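Consumer Research / Home and Materials
Reading time: 9 minutes

3. Household Surfaces and the Perception of Cleanliness

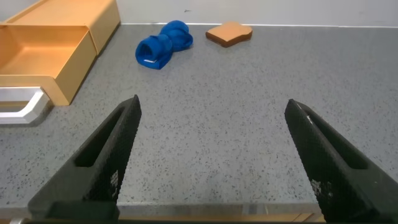
Figure 2. Gray speckled work surface.

3.1 Background

In the previous section we described how the households were recruited and which rooms were included. We now turn to the surfaces themselves, and to the question of how the pattern of a work surface changes what people believe about its cleanliness. By "pattern" we mean the visible variation of color on a surface that is otherwise flat. A speckled surface, such as the one in Figure 2, has a pattern in this sense, and a white surface of one color does not.

The question is older than it may seem. Sellers of kitchen surfaces have long advised their customers that speckled materials "hide crumbs", and many buyers repeat this advice when they are asked to explain their choice. It is less clear what the effect of this hiding is on daily behavior. One possibility is that people wipe a patterned surface less often, because they see less dirt on it. Another possibility is that they wipe it more often, because they do not trust what they see. Both explanations were offered to us during the pilot interviews in January, sometimes by two persons in the same household.

3.2 Participants and surfaces

The results in this section come from 74 households in the towns of Lineck and Flendano. Each household had one main work surface in the kitchen, and we asked the person who cleaned it most often to keep a diary. In households where this task was shared equally, both persons wrote in the same diary and marked their entries with different letters. We did not ask them to change their habits, and we did not tell them that pattern was our subject of interest until the diaries were returned.

Surfaces were divided into three groups: plain light, plain dark and speckled. The division was made by the authors from samples placed next to a color card. A few surfaces were difficult to place. Marble with weak veins, for example, looks plain from a distance and patterned from nearby. We decided to judge all surfaces from the height of a standing adult, which is the position from which they are usually seen before cleaning. The material of the surface was also written down, but it is not used in the analysis of this section.

3.3 The diary

The diary had one line for each wiping. The participant wrote the time of day, the reason for wiping and what was used (dry cloth, wet cloth, paper, or cloth with a cleaning product). The reason could be chosen from a short list or written freely. The list contained "I saw something", "I felt something", "I had finished cooking", "I was going to start cooking" and "habit". In total we received 3194 usable entries. Entries without a reason were removed, also when the rest of the line was complete.

We want to mention a weakness of this method. A person who keeps a diary about wiping will probably think more about wiping, and this may increase the number of entries in all three groups. For this reason we do not compare our totals with those of other studies. We compare only the reasons given inside our own material, where the influence of the diary should be similar for all participants.

3.4 Reasons for wiping

The clearest difference between the groups was in the use of "I saw something". Participants with plain surfaces, light or dark, gave this reason more often than any other. On plain dark surfaces it was frequently combined with a free comment on water marks or flour, and on plain light surfaces with a comment on coffee or tea. Participants with speckled surfaces chose it much less. Their most common reason was "I had finished cooking", followed by "I felt something".

The second of these deserves attention. To feel something, a person must first touch the surface, and several participants described doing this on purpose. One wrote that she passes her hand over the counter each evening "like reading". Another wrote that he puts his forearm on it, as the arm is more sensitive than the fingers when the hands are wet. We found such comments only in the speckled group – in the other groups, "I felt something" was used for sticky places discovered by accident.

It would be wrong to conclude from this that speckled surfaces are wiped less. The evening wiping was very regular in this group, and it was done on weekdays and weekends alike. What differs is what starts the action. On a plain surface the dirt itself gives the signal, and the signal can come at any hour. On a speckled surface the signal is the end of a task, and the person wipes the whole area whether dirt is visible or not.

3.5 Trust in the surface

When the diaries were returned, each participant answered two short questions. The first asked how clean they believed their work surface to be at that moment. The second asked how sure they were of this answer. We used the Pylypenko scale, in a form reduced to 4 steps, since the full form was found tiring in the pilot.

On the first question the groups were close to each other. On the second question they were not. Owners of plain surfaces were mostly sure of their answer. Owners of speckled surfaces were often unsure, also when they had wiped the surface on the same day. Some of them asked if they could go and check before they answered, and a few explained that they preferred to look at it from a low angle against the window, where crumbs make a shadow.

This agrees in part with the earlier Vokadero survey, where people were shown samples of flooring and asked to find small pieces of bread on them. In that survey the speckled samples needed more time. However, the samples were new to the people who looked at them, while our participants had lived with their surfaces for years. We expected that long experience would remove the difference – a person should learn the speckles of their own kitchen, at least near the sink and the stove. Our results do not support this expectation. Only one participant reported that she knew certain spots "by heart", and she had chipped the surface at one of them.

3.6 Limits of the section

Lighting was not measured. Many kitchens have a lamp under the upper cabinets, and such a lamp can make a speckled surface much easier to read. We also have no information on the eyesight of the participants, which could be important for the older households in Flendano. These two points are taken up again in Section 5, together with the answers about floor surfaces.

We use cookies to remember your reading preferences. Accept / Manage settings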